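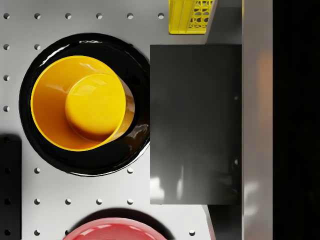 Sieglinde Wendt thinks I should have stayed for the evening session before writing anything, and that a shared workshop in January with half its heaters off is no place to judge a robot arm. She may be right. I was there from just after lunch until they started stacking chairs, and this is what I saw.

The group calls itself Grukholm, after the street, and it rents the back half of an old upholstery shop. Visitors were asked for 4 dollars toward the heating. The main attraction was Gistiter, a tabletop arm that members have been building in their spare time for 18 months. The flyer promised "a home robot that clears your table." I have a table that needs clearing, so I went.

Most of the talk took place in front of a monitor. Before the real arm does a job, the job is run in simulation, and the simulated workbench has been kept simple: a pegboard, a yellow cup lying in a black plate, a red bowl, a yellow crate. The gripper is modeled too, in two shades of gray, and from straight overhead it takes up a lot of the view. I asked whether that wasn't a problem for something meant to find dishes. The answer was that they are working on the camera position. I heard "we are working on" quite often during the afternoon.

My trouble with the simulation is that it's so tidy. The light is even, the board is clean, and there is no half sandwich on the plate. I was told the messy version comes later. I'd have started with the messy version, but I've never built an arm, and the woman running the session was polite about that.

The real Gistiter stands on a bench by the window. Its base is a secondhand Schmieder turntable, its joints are printed in the workshop, and its motor controller is a Zemico board that somebody got cheap. The wiring is neat. I looked underneath and it was neat there too, and I've seen paid work that wasn't. While I was there the arm was switched on twice. The first time it lifted a plastic cup, carried it across the bench and set it down on its side. The second time it stopped above the cup and stayed there until it was restarted — 15 minutes, including a hunt for the right cable.

They don't hide any of this. There's a logbook on the bench and visitors can leaf through it. The entries are short and mostly gloomy. "Dropped again." "Wrong cup." "Loose screw, elbow." I trusted the logbook more than the flyer, and I said so to the man who had written the flyer.

What would it cost to build one? I got two different answers and a promise of a parts list by email. It hasn't come. The printed joints alone take 40 hours on the workshop's machine, and members have to book it — so add some weeks of waiting if you aren't first in line.

If you like printing parts and chasing faults, go. The people are patient, the tools are good and the coffee is drinkable. If you want your table cleared, I'd wait. Parking is on the left side of the yard only, and the door sticks, so push hard.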